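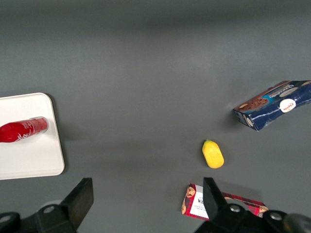
Apontamentos da oficina, parte da garra e dos alvos

Pessoal, vou deixar por escrito o que fui dizendo à pressa no fim da sessão, porque metade de vocês já estava a arrumar as mochilas (e eu também, confesso!).

Primeiro a mecânica. A nossa garra Strobel tem dois dedos paralelos e é tudo o que precisamos para começar. Apertem os parafusos dos dedos antes de cada série — à mão, com a chave pequena, sem forçar. Se um dedo ganhar folga, o erro aparece no software e vocês perdem uma tarde a mexer na calibração quando o problema era um parafuso. Já me aconteceu na garagem, em janeiro, com um frio de rachar.

Depois a câmara do pulso. O suporte Dastard que imprimimos deixa os dedos dentro da imagem, e eu gosto assim: vê-se logo a abertura. O ponto chato é que o dedo direito tapa parte do que está mais perto. Se o alvo fica meio escondido, recuem uns 200 milímetros, captem de novo e só então calculem o ponto de pega.

Quanto aos alvos, usem coisas de mercearia. Uma garrafa deitada tem brilhos que enganam a segmentação, uma embalagem amarrotada nunca tem as arestas direitas, e um objeto pequeno e oval obriga a pensar na orientação dos dedos. Mudem a disposição entre tentativas! Com tudo sempre no mesmo sítio, o programa Pranov parece genial e não aprendeu nada.
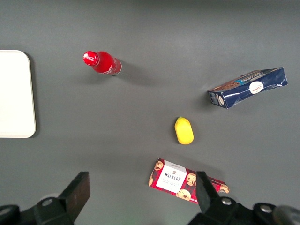
Hiwot Gebretsadik perguntou se não era melhor treinar primeiro com um único objeto na mesa e juntar os outros quando a pega já saísse bem. Para quem está a montar a garra em casa, sim, façam isso, poupa muita dor de cabeça. Na oficina prefiro a mesa composta desde o início, porque temos pouco tempo de bancada e os problemas de oclusão aparecem logo.

Para a próxima: tragam o controlador Brultell já com o firmware carregado e registem 3 disposições diferentes, com a altura de aproximação anotada ao lado de cada uma. Quem tiver dedos impressos novos, traga também os velhos.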